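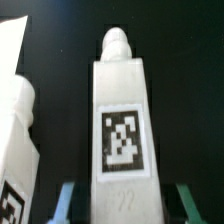 December 4, 2022. Marker pose filtering, continued

Okay, back to the marker pose filter, which I swore I was done with last week. The plan was to see if throwing out low-confidence detections before the pose solve gets rid of the jumps we keep finding in the Domard logs (short version: sort of!). The wrist view is a decent test for it. Head on, the tag on the white block has a nice bright border around it, but the black cells come out mottled and the whole thing is slightly blurred, and the other tag down in the left corner is at such a slant, and so chopped off, that I wouldn't trust a pose from it at all. My old filter did trust tags like that. It took whatever corners it got, guessed the rest and averaged them in, and then I spent an afternoon blaming the Sumia calibration. Sorry, Sumia.

So, new rule: all four corners inside the image or the detection is gone. I reran it over 3126 frames and 236 of them had at least one detection dropped. Most of the big jumps went with them. The small jitter is still there and I think that's a separate problem, probably corner refinement on soft edges.

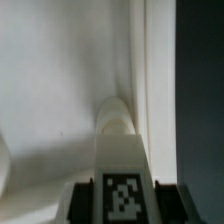

The catch is that the strict rule leaves gaps, and the tracker hates gaps. Right now I hold the last good pose for up to 5 frames and then flag it. Fine when the arm is creeping along, not so fine on a fast approach. I tried the Uddin smoother on top and it looked lovely on the plot, but it lags, so I took it out again (the branch is still there if anybody wants to play with it).

To do:
- rerun the first 2000 frames with the hold turned off, same seed
- try a soft weight for partial tags in place of the hard cut
- move the Gremach config out of my home folder, it's been bugging me
- plot jitter against tag angle, I bet there's a knee in it somewhere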